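## 6. Recording the laundry task

Read section 5 first if the arms haven't been homed. The steps below cover one job: picking up garments and putting them in a basket, over and over, until you have enough examples to train on. The Lakatos planning sheet says 222 episodes is "enough." Treat that as an opening bid. At Hundcombe we trained on 222 and got a policy that reached for the basket rim with great confidence.

**6.1** Put the basket on the floor next to the gray cushion, inside the reach of the arm you plan to use. Do not tape its position on the floor. Taped baskets give you a model that knows where the tape was.

**6.2** Put the garments on the cushion. Use at least one with strong color. White cloth inside a light basket is hard to see from the head camera, and harder for the person checking episodes late in the afternoon.

**6.3** Open the gripper and bring it over the basket before you start the clock. Check the head view. You want the fingers and the inside of the basket visible together.

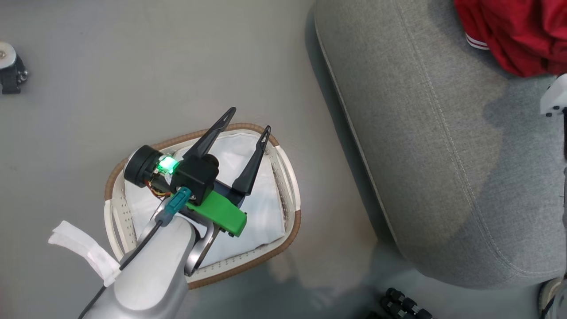

*Page last changed: December. Applies to Nistar recorder and Erdale wrist mounts.*

The head view takes in the white cloth in the basket and the red garment up on the cushion, with the open fingers over the cloth. It is a usable starting view. The arm covers the lower left of the basket, so anything that happens on that side has to be judged from the wrist camera.

> **Caution:** Look at the cable along the arm before every batch. Tape holds until it doesn't, and loose ends can wander into the wrist view. Stop the arm before you touch either one.

**6.4** Start the recorder and wait for both camera counters to move. The status panel will say "ready" before they do. Ignore the panel.

**6.5** Do the task at the speed you'd want the robot to do it. Operators who are trying to hit a daily number speed up after lunch, and it shows in the data.

**6.6** If you drop a garment, pick it up and carry on. Keep the episode and mark it *recovered*. The older guide told people to delete these, and we lost 101 episodes that would have been worth more than the clean ones.

**6.7** Stop the recorder only after the fingers are open and clear of the cloth. Stopping early is the most common fault we find in review.

> **Note:** Auto-labeling will offer to mark success for you. It compares the last image with a stored one. In our check of 1,438 episodes it passed 509 that a person would have failed — mostly garments hanging over the side. Leave it off, whatever the release notes claim.

### 6.8 Checking an episode

Play back the wrist video at normal speed, then step through the last part by hand. Ask these in order:

1. Can you see both fingertips? If one is hidden through the whole clip, the mount has turned. Go back to section 4.
2. Is the basket in view when the fingers are near it? Low in the picture is fine. Missing is not.
3. Is the garment in the basket, or partly over the rim? Our rule is that fabric draped over the rim counts as *partial*, even if most of it is inside. Take the label from the last image of the episode and don't guess at what the cloth did next. The view below has red fabric partly over the rim, so an episode that ended on it would be marked *partial*.

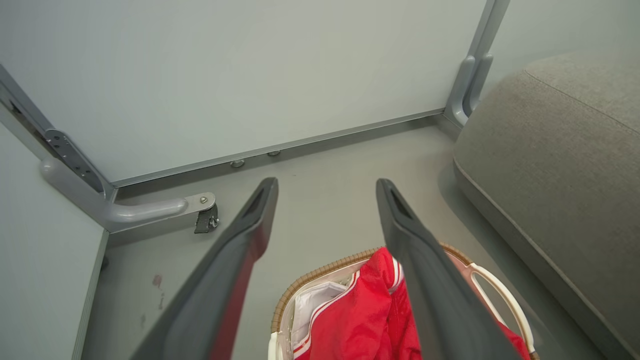

### 6.9 When to stop collecting

There is no good number. Vendors will give you one anyway.

Train on what you have, run the policy with the basket moved a hand's width, and watch where it fails. Then record more of that. If it fails everywhere, adding another batch of the same thing won't help, and you should look at the labels first.

Change one thing per batch: the basket position, the garments, or the operator. Write the change in the batch notes before recording, using plain words. "Misc" is not a change.

Copy the finished batch to the shared drive and open three episodes from the copy before clearing the recorder. The transfer tool reports success on empty files.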